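When the gripper does not want to open

The trouble at the Melis workshop in Drorkow began in July, with a clear acrylic panel and a hand-held gripper that closed on it and did not let go. The technician responsible for the tools agreed to talk with us about it, on the condition that we write down the mistakes too.

"The operator released the handle and the fingers stayed closed," she told us. "He thought that he did something wrong. So he pulled. This was the only dangerous moment, and it was our fault, as we never told people what to do in such a case."

The panel cracked near a corner and one piece fell to the floor. The operator was not hurt. The team stopped work with all the grippers of this type, which they call Cluvo, and the technician took the tool apart the same evening.

At first she suspected the spring. She changed it, and after 12 closings the fingers stuck again. Then she looked at the pivots. In one of them the bushing had moved a little out of its hole, and it rubbed against the next link. "With a soft object you do not notice it," she explained. "With a hard, thick edge the load goes to the side, and the joint locks."

She opened the maintenance notebook for us. The tool had done roughly 300 hours without a check of the joints. The supplier, Zarnska, had advised to check them earlier, but the advice was in a letter which stayed in a drawer. She does not hide that she is still angry about this letter.

Now each gripper is inspected before the shift, and for large panels there are always 2 people at the table. The rule is written on the wall: if the fingers stay closed, put the object down, support it, and call for help. 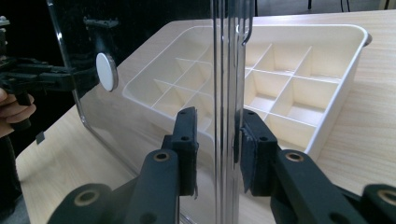
Can a gripper with this fault be repaired in the workshop?

In most cases it can, if the hole is still round. The old bushing is pressed out, a new one is pressed in, and the tool must open and close 201 times under load before it goes back to work.

She did this test herself with the gripper from July, and it passed. The operator uses it again, but he asked to keep the old bushing, and it lies now in his locker.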